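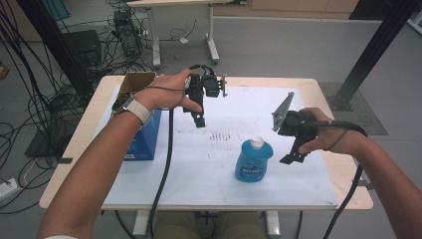
Ghauri open day at Zonunstead: anyone else go?

Forum index > Shop Floor > Automation and Robots
24 replies hidden, showing selected posts by thread starter

packline_pete
Went to the Ghauri open day in January and I'm still trying to decide what I saw. For anyone who missed the flyer, Ghauri is the outfit that wants to put a picking arm called Surance into small packing shops, and Costden let them use the back bay at the Zonunstead building to show it off. We run a small line doing kits and refills, so bottles and cartons going into bigger cartons all day long. I'm exactly the person they want in the room.

What I expected was an arm picking up bottles. What I got for most of the visit was somebody at a table with a gripper in each hand, moving a bottle and a box. They call it teaching. The idea is that a person does the job with the same kind of fingers the arm has, the whole thing is recorded, and the arm learns from the recordings. Fine. I understand the idea. My trouble is that I drove 80 miles to see the result and was shown the homework.

Tanveer Chaudhry gave the talk and he was pleasant about it. He said they had 779 recordings of the bottle job. I asked how many of those were good ones and he said they keep most of them. I asked what "most" meant and we moved along to the coffee.

Anybody else there? Did I leave before the good part?

tapeandtwine
I was in the later group. There was a run with the arm, at the other end of the building, 10 minutes or so before they wrapped up. It picked up a bottle and put it in a carton. Then it did it again. Then Tanveer said they were out of time.

I don't think they were hiding anything. I think they had planned a day around the teaching part because it's the part they're proud of.

packline_pete
Two picks. OK. So I did leave before the good part and the good part was two picks.

Marguerite_K
I've been to three of these things with different companies and I'll take the hand-gripper table over the usual video. At least you can stand next to it and ask questions. With a video you get music.

That said, did anyone find out who does the teaching once you've bought the thing? If it's my people, that's my labor. If it's theirs, I want it in the price.

tapeandtwine
Marguerite, I asked. The answer was "either." Their people do the first job, your people can do the ones after that with a pair of grippers on loan. No price on the loan.

oldbeltdriver
"Either" means you.

dry_run
I'm going to disagree with the mood in here a little. I had a go with the grippers when they opened it up to visitors, and it changed my mind about how hard the job is. You lose all feeling in your fingertips. Squaring a carton that I'd normally nudge with my thumb took me several tries. If a machine can do that at all after watching people do it, I'm willing to be impressed.

I took this off the screen they had going, the view from the gripper itself. They said I could share it.
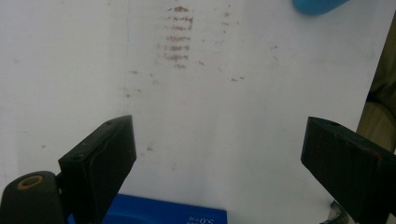
My worry is housekeeping, same as it would be with any camera-based kit on a packing bench. We had a label checker a few years back that sulked every time the belt got dirty, and we ended up with a rag on a hook and a line on the shift sheet for it. So when I saw the view from the gripper, the first thing my eye went to was the board, with that column of reddish-brown dashes smudged down it and little specks scattered on either side. Does the arm learn the marks too? If it was taught over those smears and my bench is clean, or smeared in a different place, does it care? I asked and was told the recordings are done on different surfaces so that it doesn't. I would have liked to see one of the different surfaces.

packline_pete
Good question, and that's the kind of thing I'd want in writing. Look at how little of the box you get in that view as well. A strip of blue at the bottom and part of the printing, upside down. I couldn't pack from that.

dry_run
You wouldn't have to, there's more than one view. The fingers only need to know what's between the fingers. But yes, I'd want it in writing.

oldbeltdriver
What's the printing say?

dry_run
5.0 and then something I can't make out.

Marguerite_K
I don't mind the marks. My benches look a lot worse than that by lunch. A clean white lab table would have worried me more.

What I mind is the fingers. They're big square blocks. Half of what we pack is sachets.

tapeandtwine
They say the fingers come off and you can have others. See also "either," earlier in thread.

kb_costden
Hi all. Kausar Baloch here, I look after the building for Costden and somebody sent me this thread. I don't work for Ghauri and I get nothing if you buy one. Two corrections, if I may.

First, the arm was meant to run all through the afternoon. It had a fault on the supply side that was ours, a tripped breaker in the end bay, and that's why the later group only got a short run and the earlier group got none. I'm sorry about that and I've said so to Tanveer.

Second, I wrote up the day for our tenant newsletter and I was harder on them than some of you have been. I'll paste it in the next post so you don't have to sign up for anything.

oldbeltdriver
Well, fair play for turning up.

kb_costden
Pasted from the newsletter.

A morning with the grippers
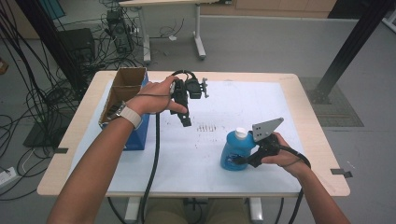
Reading time: 2 minutes

When Ghauri asked to borrow the back bay I said yes before I'd asked what they wanted it for, and I spent the week before their open day regretting it. Tenants have been asking me whether the machines in the back are going to pack their orders. I wanted to have an answer.

Here is the answer as far as I have one. In the morning session visitors watched a person work at a table with a hand-held gripper in each hand. I stood there through 18 recordings. It's slow to watch. The jaws on the right-hand gripper go up against the bottle, the left hand hangs over the table with its cable trailing off the front edge, and you find yourself leaning in as if you could help. A man next to me said he could have packed a pallet by then, and he was probably right.

I asked Tanveer Chaudhry three things. Can it do a job it hasn't been taught? No. Can it do a taught job with a different bottle? Sometimes, if the bottle is close in size. What happens when it drops one? It stops and waits for somebody. I liked that he answered quickly. I didn't like that none of it was on the handout, which says Surance "adapts to your products" and leaves you to imagine the rest.

I also have an opinion about cables. There are a great many of them on the floor behind that table, in a heap by the computer, and if a tenant left their unit in that state I'd be writing them a letter. Ghauri say the version for customers is tidier. I'll be looking.

My advice to tenants is to go and see it if they run another day, take one of your own products in a bag, and ask them to teach it while you wait.
K.B.

packline_pete
Thanks for posting that, Kausar. The three questions alone are worth more than the handout. I had no idea about the breaker, so I take back "out of time." I don't take back the drive.

The "stops and waits for somebody" answer is the one that matters to me. If I've still got to have a person in earshot, then I've got a person, and that person can pack.

dry_run
One person can be in earshot of several arms though. And of the tape machine, and the printer. That's how it works with every other thing on my floor that jams.

packline_pete
Sure, if you can buy several arms. I'm asking about one.

Marguerite_K
Taking a product in a bag is smart. I'm going to bring sachets.

oldbeltdriver
Bring the ones with the slippery coating. I've got a carton of them if you run short.

tapeandtwine
Kausar, do you know if there's another day planned? Nothing on the Ghauri page when I looked just now.

kb_costden
They've asked me for the bay again. No date agreed. I've told them I want the arm running from the moment the doors open and the floor cleared — and I'm having the breaker looked at, before somebody says it. I'll post here when I know.

dry_run
Could you ask whether they'd let people see a few of the recordings they threw out? I'd learn more from those than from the good ones.

kb_costden
I'll ask. Can't promise anything.

packline_pete
Put me down for one seat. I'm coming with a refill bottle and a badly folded carton, and I'm not leaving at the coffee this time.

Marguerite_K
Two seats for me please, I'll bring my line lead. She's the one who would end up holding the grippers.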